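5. The open day as a test condition

5.1 Setting and procedure

The trials reported in Section 4 were run with the door closed, by people who knew where to stand. The trials in this section were run on a Wednesday in March, during the yearly open day at the Wilau hall, in front of visitors who had been promised robots and coffee. We had argued for a separate day. The hall had argued that a cell used to handle computer power supplies ought to be able to handle them in company, and the hall owns the building.

The task was the one used in the earlier trials. Power supply units and their cable harnesses are handled between a partitioned cardboard box and the line, by two arms working from opposite sides. The arms do not share a controller. They share a schedule, maintained by the Menen planner described in Section 3, and they are expected to stay out of each other's way by respecting it. In the lab this arrangement had come to seem almost courteous.

We kept the planner settings from Section 4 unchanged, including the speed cap and the grasp retry limit. Two things differed. The operator, Thabiso Hendricks, had to talk while he worked, and the sessions began at times printed on a poster instead of at times when the cell was ready. Each session lasted 16 minutes, a length chosen by the people who printed the poster. Seven sessions were held. Fadi Khoury kept the event log at a desk near the line, and Sawsan Karam stood with the visitors and wrote down what they asked, with the time of each question, so that the two records could later be laid side by side.

5.2 What the cell was asked to do

Cable harnesses are an unkind thing to show in public. A visitor who has watched a robot weld a car door expects the machine to be stronger and faster than a person, and is ready to be impressed on those terms. A bundle of wire asks for neither. It asks for something like patience, and it changes shape while the patience is being applied. A connector that was on top of the coil when the pose was estimated may well be under it when the fingers close.

Figure 4 shows the work area, with the black fingers of one gripper short of the rim of the box and the other arm holding a cable bundle on the line side. The torn, fuzzy edges along the tops of the dividers matter more than they look. Wires spill over them, and loose cardboard fiber along a divider gives the depth estimate an edge where the real one is not. In the lab we had replaced the box whenever the dividers became ragged. Before the open day Yara Kanaan asked whether anyone in a real plant would do that, and after a silence that has not been included in the session times, we stopped.

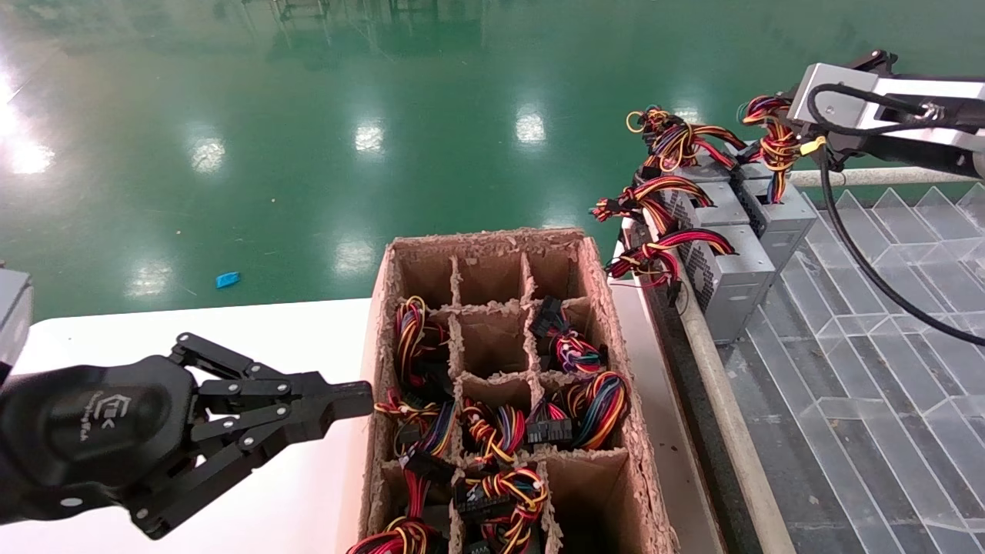 Interruptions were sorted into three kinds before the day began. A planned pause was one the schedule contained. A recovery was any stop followed by a retry without human help. An intervention was any stop at which Hendricks had to touch the pendant. We later needed a fourth kind, the courtesy pause, for stops made so that a visitor could see something again. These were entered by hand, and we treat them as planned, although no plan of ours had contained them.

5.3 Results from the sessions

Recoveries were common and mostly dull. The typical case was a first grasp that caught one loop of a bundle and left the rest where it was. The retry rule lowers the hand, opens wider and closes more slowly, and in most cases this was enough. To the planner a retry is an ordinary branch. To an audience it is a small drama with a clear hero, and by the third session people had begun to applaud retries while letting clean grasps pass without comment. We note this for colleagues who design demonstrations. A cell that never misses is hard to tell from a video of a cell that never misses.

Four interventions were recorded. Two of them had the same cause: wires from neighboring cells had become hooked on each other, and lifting one bundle pulled at the next. The force limit stopped the arm as intended. The recovery behavior then released the bundle, moved back, estimated the pose again and arrived at the same plan with what can only be described as confidence. Repeating the attempt did nothing to free the wires, and Hendricks separated them with his fingers in less time than it takes to read this sentence. The planner holds no notion of two bundles being one object for the time being. We return to this in Section 6.

The third intervention was a schedule fault. The arm on the line side held a harness and waited for a clear signal that had already been sent and dropped. Both arms then waited, each behaving perfectly well by its own account. Several visitors took the stillness for a safety feature and approved of it. Khoury's log gives the cause as a message queue that had not been emptied at the end of the previous session, and the fault has not been seen again with the queue cleared at start.

The fourth was the emergency stop, pressed by Hendricks when he turned to answer a question and could no longer see the line. No part was at risk. He has said that he would press it again, and we would rather report an intervention of this kind than a clean session obtained by an operator who was not looking.

5.4 What the visitors asked

Karam's notes were meant as a side record, a way to see whether talking affected the operator's response time. They proved more useful than that. The questions fell unevenly over the task. Hardly any concerned the arms while they were moving. Most came during pauses, and the pauses that drew the most questions were those right after a failed grasp, when the hand was open above the box and nothing had yet been decided. "What is it thinking?" was asked in nearly every session, in various wordings. The truthful reply is that it is fitting a surface to a set of depth points. Hendricks began the day by giving this reply and ended it by saying "where to grab," and we have since adopted his phrase in our own meetings.

A second group of questions concerned work. Visitors wanted to know who had done the task before and what that person was doing now. We had prepared a slide on cycle time and none on this. Bakari Shemweta, who did such handling by hand at the Bataineh plant before joining our group, answered these himself and at some length. His account of the wrist ache that comes on late in a shift, and of the habit of tucking the large connector inside the coil so that it does not catch, drew a larger crowd than the cell. It also gave us the tucking rule now being tried in the Ara version of the planner. We had worked beside him for months without asking how he did it.

A third group can be described as advice. We were told to use magnets, to use smaller hands, to glue the wires together, and to have the cables put on later. The last of these came from a boy who was there with his school, and it is the standing recommendation of a good part of the assembly literature, reached by him without the citations.

5.5 Limits of the comparison

We do not claim that an open day is a controlled trial. The sessions had different operators' moods, if only one operator, and the boxes were in different states of wear. The lab trials in Section 4 comprised 500 grasps, and the open day yielded far fewer, with courtesy pauses scattered among them. For this reason the two sets are kept apart in our tables, and no test of significance is offered between them.

There is also the matter of which faults a public setting can bring out. The hooked wires could have appeared in the lab. They did not, and looking back through our lab procedure we find a line instructing whoever loads the box to "arrange bundles neatly." It had been added early on, by one of the present authors, to save time. On the open day the box was loaded by whoever was free and had not read the line. Every bundle in Section 4 had therefore been placed by a person who wished the robot well, and the success rates given there should be read with that in mind.

The instruction has been removed. Boxes for the trials in Section 6 were loaded by staff from another group, who were told only that the box should be full and that we would like it back by lunch.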